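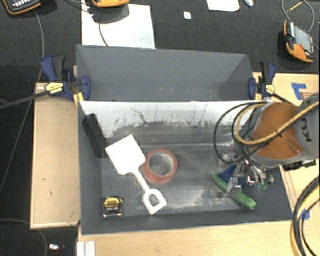 Anyone running the Vurno bin-picking kit? Is it worth 745 quid?

I've been offered one by Zirnwood (ex-demo, 27 months' support left on it) and I'm tempted! We're a tiny outfit sorting mixed returns, so toys, tape, hand tools, all sorts chucked in together. The sales page says it copes with "unsorted everyday items" but I can't find a proper review anywhere. How does it do with shiny stuff? And is the setup a nightmare?

Posted by Nononach

2 answers

Gediminas Ķēniņš
Had mine since December and I like it, mostly. Long things lying flat are fine, it goes straight for the middle. Shiny or see-through is where it struggles, I had to play with the lighting for ages and rolls of tape still get dropped now and then. Setup took me 5 evenings but I'm slow (and the manual reads like it was translated twice). Clamp your bin down properly or you'll be recalibrating every morning. Also ask Zirnwood if the spare fingers are included, they're 77 a pair otherwise, which stung a bit.
Helpful? 5 votes

bragança_bob
dont know that one but my mate has a suction type and loves it, maybe look at those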